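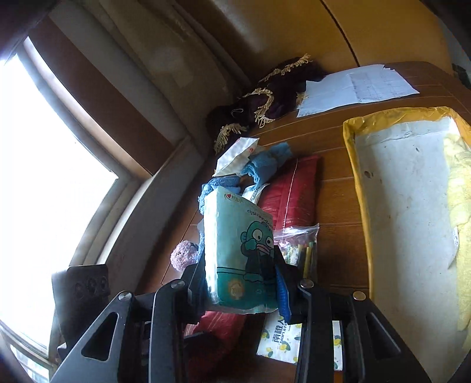

Elsa Hakala wrote to me after last February's talk to say she had stopped reading her field guide altogether and now just sits on the back step with the window open behind her, listening, and could I please tell people to start with the wren because it's so loud you can't miss it.

So we start with the wren! (Play clip one. Let it run twice.)

Search this site Enter keywords Go

It's a tiny bird and it makes a racket. Listen for the trill near the end, like someone running a thumbnail down a comb. Once you've got that trill you have it for life, and you'll hear it in car parks, behind the bins, everywhere.

Ask the room: who was awake before five this week? Hands up. Good. That's when you want to be out, kettle on first, coat over pyjamas if need be.

Clip two, robin. Thinner, wistful, with gaps in it. Then clip three, blackbird, and please turn the volume up for this one, it's my favourite sound in the world. Rich and lazy, like somebody whistling while they look for their keys.
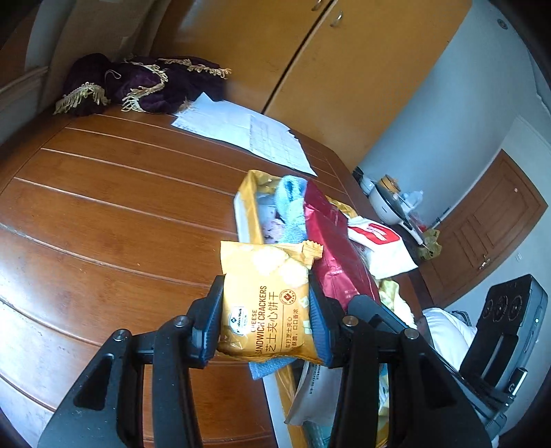
Now the order they come in. On the Joltinton walk we stood by the gate in the dark and the robin was first, then the blackbird, and the wren piled in a bit later. By sunrise we had 12 species, and one gentleman heard a song thrush for the first time at the age of 81 (he let me tell you that). The song thrush says everything two or three times over. Clip four.

Slow down here, I always gabble this bit.

Learn one bird a week. Only one! Stand still for nine minutes, shut your eyes, and pick out the song you know. Let the rest be noise for now. Next week some of that noise will have a name.

If they ask about phone apps: yes, lovely, use them, but guess out loud before you look.

Next walk is Tuesday, 4.30 in the morning, meet at the Joltinton gate. Bring a flask and something warm for your hands. Clip five (chiffchaff) if there's time, otherwise straight to questions.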